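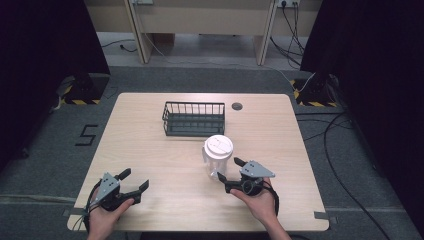 One reader wrote to us that she has stopped buying coffee downstairs, and that the reason is the deposit. She does not mind to pay it. She minds that she must carry the cup back to the same counter, and in the afternoon that counter is closed. By then she is on her way to the bus, the cup goes in her bag, and at home she has now a small family of them on the shelf above the stove.

We had several letters like this after the March issue, when we announced that the café at Tademholm would stop giving out paper cups. I had expected complaints about the coffee. Most of you wrote about lids, opening hours and what to do with a cup between the last sip and the way home. So I would like to use my space this month for the cups again, and I hope the people who drink tea from their own thermos will forgive me.

First, how it works at the moment. You pay a deposit of 2 euros at the café and get a cup with a lid. When you bring it back, you get the money back, or you take a clean cup and pay only for the coffee. The cups are washed by Altari, a small company across the river in Virkidau, which collects the dirty ones in the morning and brings clean ones on the same trip. We started with 400 cups. This seemed to me like a very large number for one building, and I said so at the time. I was wrong. In the second week the café had to serve in the porcelain from the meeting rooms, and the cups were not lost at all. They were standing on desks, in cars and in kitchens all over the town, exactly as our reader describes.

I grew up in a country where you brought back every bottle. My brother and I collected them from the neighbors and lived quite well from it in the summer. What I remember best is that you could return a bottle in any shop, also in a shop that had not sold it to you, and the person behind the counter did not ask questions. I believe this is the difference with our cups. A deposit is not a punishment for taking a thing away. It should be a small reminder that the thing can come back, and a reminder does not help very much in front of a closed counter.

The café has listened to this. From next month there will be a return shelf beside the side entrance, on the parking lot side, and it will be open as long as the building is open, so until 9 in the evening. You put the cup on the shelf, and you take a token from the box next to it. The token is worth the deposit and you can use it at the café on any other day. Yes, somebody could take a token without leaving a cup. The café knows it and wants to try anyway. The bakery Lai, on the corner, has also agreed to take our cups back and will give you the coins directly. They do not sell coffee in our cups yet, so please do not ask them for it.

Now the lids. Many of you dislike the lid, and I have to say that I am on your side. It closes well, but it takes a long time to dry, and a lid which is put away damp will smell after a few days. This is a problem at home more than at the café, where the cups go away quickly. If you keep a cup overnight, please rinse it and leave the lid off.

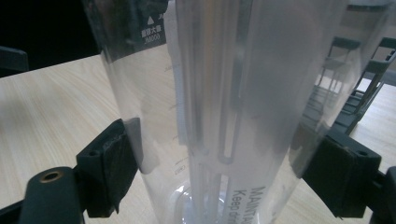
The same is true if you bring a cup of your own, which is still welcome and still gives you 20 cents off. Take the lid apart as far as it goes, also the soft ring if there is one, and wash under it. A spoon of baking soda in warm water, left for an hour, takes away the old coffee smell from most plastic. For steel cups I use a little vinegar, and then I wash a second time with ordinary soap. Do not put a steel cup in the microwave in the shared kitchen. I write this because it was done.

Two other questions came more than once. The first is whether milk drinks may go in the same cups, and the answer is yes, but the café asks you to drink them on the same day (I would like to think that this goes without saying). The second is whether the cups are really better than paper. I cannot give you an honest number. It depends on how many times each cup is used before it is broken or forgotten, and on the washing, and on the van from Virkidau. Altari told us that they fill the van also with the dishes from a school kitchen on the same road, so the trip is not made only for us. Beyond this I prefer not to promise anything. A cup that spends its life above a stove is surely worse than paper, and this is my polite way to ask you to look above your stove.

When I looked above mine there were four, and one more in the car. I brought them back all together in a shopping bag and felt a little ashamed at the counter, but the young man only asked if I wanted a coffee.

If you have cups with a small crack or a worn edge, return them too. You get the deposit as usual and the café takes them out of use. The price of the deposit will stay the same until the end of the year. Letters about the cups can go in the blue box by the stairs, or by e-mail to the newsletter, and you may write in any language you like. I will find someone to read it to me.

Filed under: Around the Building / Café & Kitchen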